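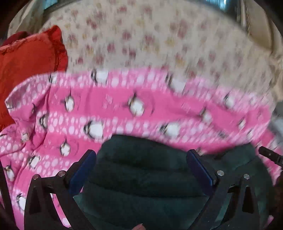 Wendcombe, July 5, 2025

Board: Home and Laundry
Thread: Does "refreshing" a padded coat with spray do anything at all?

birnlow_bev
Every summer I put the winter coats away and every summer somebody tells me to buy a reproofing spray. Pleronent is 20 quid a bottle now. Has anyone here seen a difference, or are we all paying for a nice smell? I've got three coats to do and I'm not spending 60 on a hunch.

tandem_mick
Worked for me. Did my walking jacket last August and rain ran straight off it.

birnlow_bev
Did you wash it first?

tandem_mick
Yes, it says to on the bottle.

birnlow_bev
Then how do you know it wasn't the wash? Dirt stops water beading as well. You changed two things at once.

T. Andreadis
I'm with Bev. I ran a dry cleaner's for years and most coats people brought in for "reproofing" wanted a proper wash, two rinses and a low tumble. We'd have sold them the spray as well, mind you. 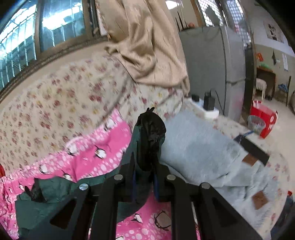

Green one, Saturday sort-out

quillfeather
Disagree with Themis about the tumble. I flattened a down jacket that way and it never came back. Air dry, flat, turn it now and then.

T. Andreadis
Down left to dry flat in an English house goes lumpy and smells like a pond. What heat did you use?

quillfeather
Medium. The label had worn off.

T. Andreadis
Well then.

407club
Ševčík do a wash-in version that's meant to be better than spray. Their leaflet says it lasts 100 wears. Who counted, and were they standing in the rain?

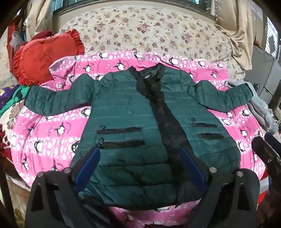
birnlow_bev
Back to my question though. A school-run coat gets a drizzle between the car and the gate. I don't need it to cross a moor. If a wash on its own gets me most of the way, I'd sooner put the money towards a decent hanger and a cotton cover.

tandem_mick
Try one with and one without, then. Same wash, same tap.

birnlow_bev
Fair enough – I'll do that if anyone has a half-used bottle going spare near Wendcombe. I'm still not buying one.

quillfeather
I've got some left. Message me.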